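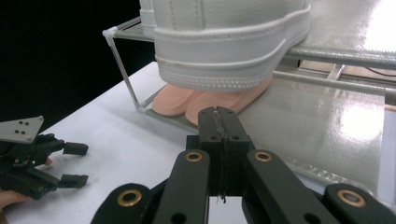 White trainer on the rack, with the grey rails running beneath the sole

Cedari Whitening Cleaner for Rubber Soles and Smooth Uppers

In stock. Usually sent out the next working day.

Cedari is a cleaning cream for white and pale trainers. It lifts everyday dirt, scuffs and grass marks from rubber soles, smooth leather and most coated uppers. It comes in a tube with a screw cap and has no bleach in it, so it will not turn rubber yellow over time the way some household cleaners can.

The cream is thick enough to stay where you put it. This helps on the side of the sole, where thin sprays tend to run off before they have done anything. It has a light soap smell that goes once the shoe is dry.

What it works on

Rubber midsoles and toe caps
Smooth leather, real or man-made
Coated canvas
Plastic trim and eyelets

Do not use it on suede, nubuck or anything with a brushed finish. For those, see Chraibi Dry Block in the same range. Knitted uppers can be cleaned with Cedari, but test a patch near the heel first and use half the amount.

How to use

Take the laces out and knock off any loose dirt. Old mud should be left to dry fully and then brushed away.

Squeeze a small amount of cream onto a damp cloth or a soft nailbrush. A blob the size of a pea will do one side of a shoe. Work it in with small circles, starting with the sole and moving on to the upper. Use a clean part of the cloth for the upper, otherwise you will rub sole dirt into it.

Leave for 4 minutes. Wipe off with a second damp cloth and repeat on stubborn marks. Dimples, grooves and stitched edges hold on to dirt, and an old toothbrush is the best tool for them.

Let the shoes dry at room temperature, with air able to get underneath. An open rack is better than a flat shelf or the floor. Keep them away from radiators and out of strong sun, as both can harden the glue. Most pairs are ready to wear after 7 hours — longer if the lining got wet.

Laces can be washed by hand in warm water with a little of the cream. Rinse until the water runs clear.

How long a tube lasts

One tube cleans 20 pairs of adult shoes with normal dirt. Children's school trainers and anything worn for football will use more. Once opened, the cream keeps for 366 days if the cap is screwed on tightly. If it has dried at the neck, run the tip under the warm tap and wipe it.

Details

Range: Prarkutum Shoe Care
Product: Cedari Whitening Cleaner
Colour of cream: off-white
Suitable for: white, cream and pale grey footwear
Not suitable for: suede, nubuck, untreated canvas
Cloth included: no

Safety

Keep out of reach of children. Rinse with plenty of water if it gets in your eyes. Gloves are not needed for normal use, but people with dry or broken skin may prefer them. Do not pour large amounts down the drain.

Questions we are often asked

Can I put the shoes in the washing machine afterwards?
We do not advise it. The machine can loosen the sole, and the cream should have done the job already.

Will it fix a sole that has gone yellow?
It removes dirt only. Yellowing is a change in the rubber itself and needs a different treatment. Clelari Sole Restorer is made for this and can be used after Cedari, once the shoe is dry.

Is it all right on coloured trainers?
On small white parts, yes. Keep it off dark leather, where it can leave a pale film in the seams.

Returns

Unopened tubes can be sent back for a refund. We cannot take back opened tubes unless there is a fault. The April price list applies to all orders, including refills and trade packs.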